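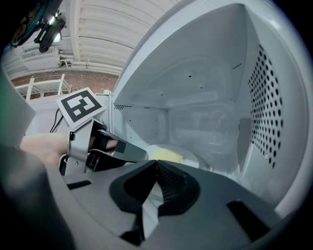 An open microwave oven with a plate inside.

Reheating is the warming of food that has already been cooked and then cooled. It is distinct from holding, in which food is kept hot from the end of cooking until it is served. Common methods are the oven, the stovetop, steam and the microwave oven.

Microwaves penetrate only a short way into most foods, and the center is warmed mainly by conduction. Uneven heating is therefore common - dense or thick portions may stay cool while thin edges dry out. Turntables, stirring and a standing period of up to 2 minutes reduce the difference. 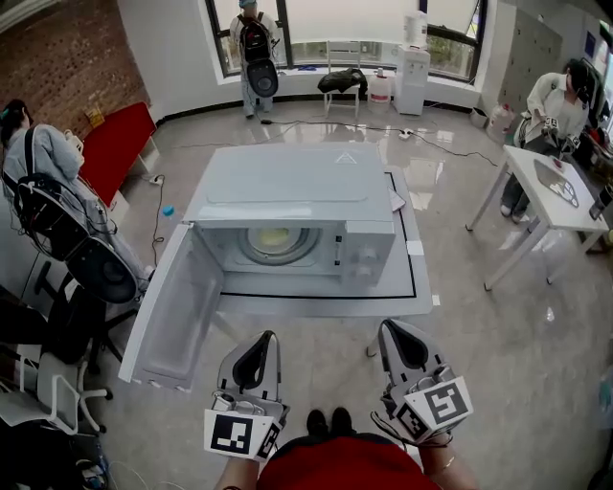 Starchy foods present a separate problem. Cooked starch firms during cold storage in a process called retrogradation, and added water is often needed to restore a soft texture. In a household survey by Rin Katayama and Dalia Abdel Hamid, carried out in Kovdale in December, 181 of 337 respondents added water to rice before reheating it. Covering the dish was less common.

See also: Food storage; Leftovers; Standing time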